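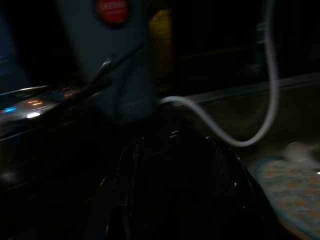

Wrist camera on Flurgate, over by the sink

Okay, so our project is a two-armed dish robot! We named it Flurgate (long story, we were tired) and gave it a real kitchen counter to work at. I did most of the wrist camera code, and boy, do those pictures smear. We recorded 480 short clips and I got to label 3,000 pictures by hand.
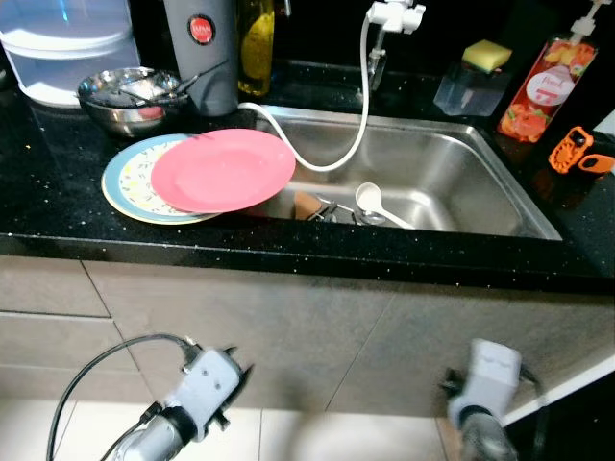
Jerodcombe Robotics Club
The pink plate is my nemesis. Tilted over another plate like that, its rim is all the gripper has to go for, and I kept setting the approach angle too steep. My partner wanted to start with the white spoon in the sink, but I'm stubborn (and I like plates). 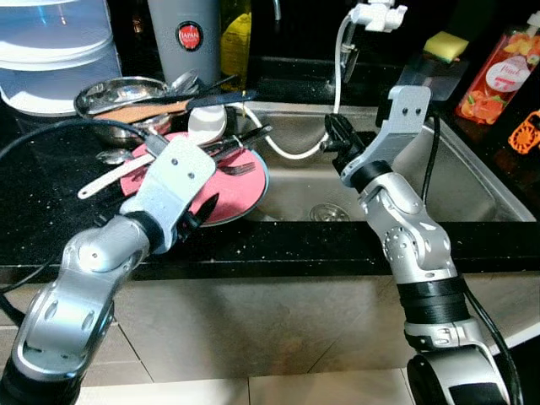 Student Projects
Pile a spatula and a fork on that same plate and the planning gets way harder, because now every tilt matters! My code handles 2 items on a plate. Chopsticks, no way. Next I want the left arm to hold things steady while the right one does the picking, and I still owe everybody a cleaner version of the labeling script.

Recent projects
Bisa: a line follower for beginners
Vilela arm rebuild, part 2
December demo night notes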